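Ekthorpe Color Words, README

What it is

A table of everyday color names given by people who were shown painted cards and asked what they would call them. There are 1,678 answers in the file and 417 different spellings among them. I put it together after reading one too many articles claiming that a whole country "sees" blue in a special way, on the strength of a web form and a bar chart.

I don't think this file can support a claim like that. I doubt any file of this kind can. It is good for looking at what words people reach for, how they spell them, and how often two people use one word for two different cards.

Files

answers.csv has one row per answer
cards.csv has one row per card
spellings.csv maps every spelling to a cleaned-up form
notes.txt holds remarks people made while answering
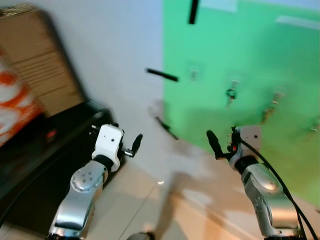

Columns in answers.csv are person, card, position, answer, second_answer and place. The position column says where the card came in that person's stack, and please don't drop it. A card called "gray" when it follows a white one may well be "blue" when it follows a brown one, and if your result goes away once you control for position, you didn't have a result.

The place column is either Lurberg or Dilluditz. It records the place of answering and says nothing on where a person grew up or what they spoke at home. I have already seen a draft that treated it as a dialect label. It isn't one.

How the answers were gathered

There are 40 cards, painted from ordinary wall paint and left to dry flat. People took them one at a time, in shuffled order, and wrote down the first name that came to mind. They could add a second name if the first felt wrong, and plenty did.

The lighting was whatever the room had. I know how that sounds. The usual advice is a light booth and a gray surround, and I have nothing against either, but people don't pick curtains in a light booth. If you want controlled viewing conditions, use somebody else's data, and then ask them hard questions about their booth.

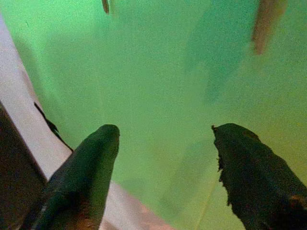
Green is the part of the table I trust least. Cards 17 through 23 drew "mint," "pea," "lime," "sea" and plain "green" in nearly every combination. Part of the trouble is that one word is asked to cover a color that won't sit still even on a single surface: the green in the picture runs from pale mint near the top to something warmer and yellower toward the right edge, with grain all over it. Ask for one name for that and you will get one, but I wouldn't bet much on getting the same name tomorrow. So treat the green rows as a record of word choice and leave the color space out of it.

Cleaning

Spellings were merged by hand. "Grey" and "gray" are one form, "off white" and "off-white" are one form. "Greeny blue" and "bluey green" are two forms, and I will argue with anyone who merges them. Jokes were kept. So were brand-sounding names, although I made no attempt to find out whether a paint by that name exists.

The Virág list, which some of you will want to join this to, merges much harder than I do. The join works on paper. It also makes half the interesting words vanish.

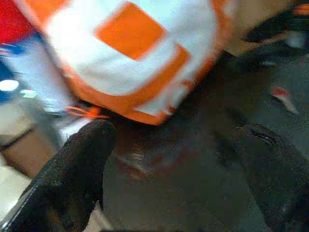 Kristýna Hrnčiar disagrees with me on this. She wrote that keeping "bluey green" apart is false precision, that people who say it don't mean anything firm by it, and that a user of the table would be better served by one bucket called "between." She may be right on the second point. I still don't see why vague words should be thrown out of a table of words — so the two forms stay, and anyone who prefers her bucket can build it from spellings.csv with a short script.

Known problems

Card 31 got scuffed partway through and was repainted. The two coats don't match, and I can't tell you which rows saw which.

An early copy of answers.csv had only the first 400 rows. If your file is that length, throw it away.

Nobody was asked about color vision. Don't guess at it from the answers.
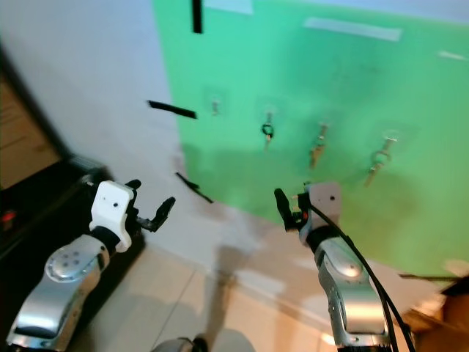
Page last changed: 6 June 2020

Changes in this version: two swapped card numbers fixed in cards.csv, trailing spaces removed from second_answer, and the April percentages taken out of this README. They were correct, but they kept being quoted without the card numbers next to them.

Use

Free for any purpose. Name the table as Ekthorpe Color Words and say which version you used. If you find a mistake, send the row and what you think it should say. Corrections to answers themselves will not be made, however odd the answer looks. One person called card 9 "Tuesday-ish" and it stays in.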